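Handheld gripper vs. teleop for a bottle task

korletey_dan
We're teaching an arm to pick up a bottle and put it back on a coaster. I've been collecting demos with a handheld gripper, no arm involved, at a table with a lot of books and a mug on it. The other option is leader-follower teleop on the real arm. I have 32 handheld demos so far. The policy reaches fine but closes too early. Anyone been through this?
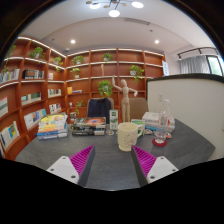 Handheld gripper at the table, mug and bottle on the far side.

reddale7
Thirty-two isn't many. Our first usable bottle policy had 2,429, handheld, across several tables. Closing early with that few is normal. I wouldn't change the hardware yet.

onden_m
Disagree. Closing early is often a timing problem and more of the same data won't fix it. Check the latency between your camera and the gripper width reading. With teleop you record the command and the arm's response together, so it's easier to spot.

Ea Frandsen
How do you start each demo? If you always come in from the same side at the same speed, the policy may learn the speed. I'd vary the start pose before anything else. Clear bottles are also awkward, you get the shelves behind them and reflections on top.

korletey_dan
Same start pose nearly every time, so that's on me. I can do the latency check on Wednesday. On the clear bottle, I did wonder. With the fingers on it, the view is like so: 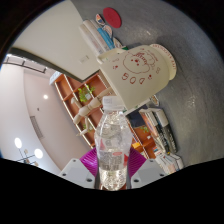 I was going to swap it for an opaque one until the rest works, then go back. The mug stays where it is for now.

reddale7
Don't swap. You'll end up training twice.

onden_m
Swap it. You want one unknown at a time. If the opaque bottle also gets squeezed early, you know it's timing.

sturnden_k
We went from teleop to handheld and the demos got a lot faster to collect, but we threw out more of them. People move quicker by hand than the arm can follow. Check your wrist speeds against the arm's limits.

korletey_dan
Hadn't looked at speeds at all. Will post the latency numbers in this thread.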